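Learning to darn, and why I can't stop

September 17, 2019

I have mended fourteen socks since April and I would like to tell you about all of them, but I'll try to keep it to the good ones!

It started with a green pair my aunt knitted me years ago. Both heels went in the same winter and I couldn't bear to bin them, so they sat at the back of a drawer until Rochelle Hutchins mentioned she was running a mending evening in Gridham. I went along thinking I'd watch. By nine o'clock I had a needle in one hand and a wooden mushroom in the other, and I'd made the ugliest darn you have ever seen. It was lumpy and far too tight, and I loved it.

If you've never done it, darning is just weaving on a very small scale. You run a row of threads one way across the hole, starting well out in the sound fabric, and then you turn and go over and under them the other way. Over, under, over, under, and back again with the pattern swapped. My first mistake was starting too close to the edge of the hole, where the old yarn was thin and ready to give way. My second was pulling the thread snug at the end of every row. Leave a tiny loop at each turn! The patch needs a bit of slack because wool shrinks up when you wash it, and without that slack you get a hard little pucker right under your heel.
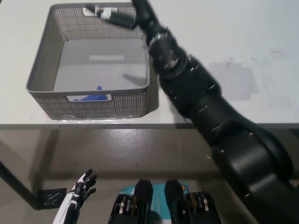
Yarn matters more than I expected. I'd been using whatever was left over from other people's knitting, and some of it wore through in a fortnight. Proper sock wool with a bit of nylon in it lasts much better, and it comes on little cards so you needn't buy a whole ball. I try to go slightly thinner than the sock itself. As for colour – well, I gave up on matching very early. Mustard on navy is my favourite so far, with pink on grey close behind.

Anika Kowalczyk, who I met on that first evening, has moved on to jumpers and is miles ahead of me. She did an elbow in Swiss darning, where you follow the path of the knitted stitches with your needle, and I had to hold it up to the window to find the join. I tried the same thing on a cuff and lost my way after two rows. I shall have another go when the evenings draw in.

Something else I've come to enjoy is how slow it is. A decent heel takes me most of a radio play, and I can't look at my phone while I'm doing it. I used to think of mending as a chore that other generations had been glad to give up (my gran certainly was, she told me so when I showed her my handiwork). But she also took the sock off me, turned it inside out, and showed me how to weave the ends in so they don't rub. Forty years without doing it and her hands went straight there.

The next mending evening is in Umley, and Rochelle says there are spare needles and mushrooms for anyone who wants to borrow them. Bring a sock with a hole no bigger than a ten pence piece for your first try, and wash it before you come, please. I'll be the one with the orange wool, finally tackling the second green heel.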